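Trirnum Tabletop Pack, version 2: a review from someone who lost a Monday to it

I bought the Trirnum pack for its gripper. Fellemach sells it as a simulated arm, a round table and a shelf's worth of clutter, all tuned so you can break things at no cost. I have since broken 30 grasps out of 82, and the cost was my Monday.

The fault is easy to trigger. Close the fingers on anything small that sits against something else, and the contact solver sometimes decides both objects are one object. The arm lifts, the neighbor comes too, and the log says "grasp OK." A dropped object I can live with – a success message for the wrong lift is how you teach a real arm to fling crockery.

Rasmus Jankauskaitė at Osis saw the same thing and blames the default contact margin. Halving it helped me a little and slowed everything else to a crawl. Support replied in July, very politely, with a link to the page I had quoted to them.

The test table, from the side and from close overhead:

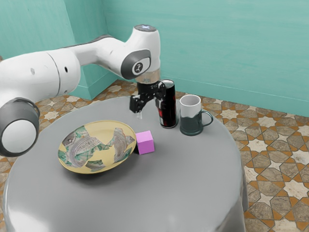
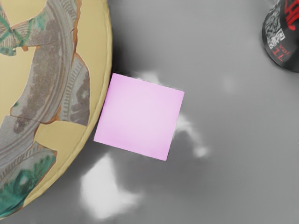
Collision shapes are where I'd spend the next update. The renderer is lovely, and somebody clearly had a fine time with the bowl's patchy decoration. I would trade all of it for a rim that knows where it ends, given how close the pink piece sits to it. The force limit also resets to its default on every reload, so write yours down. Two stars, and I'm keeping the mug.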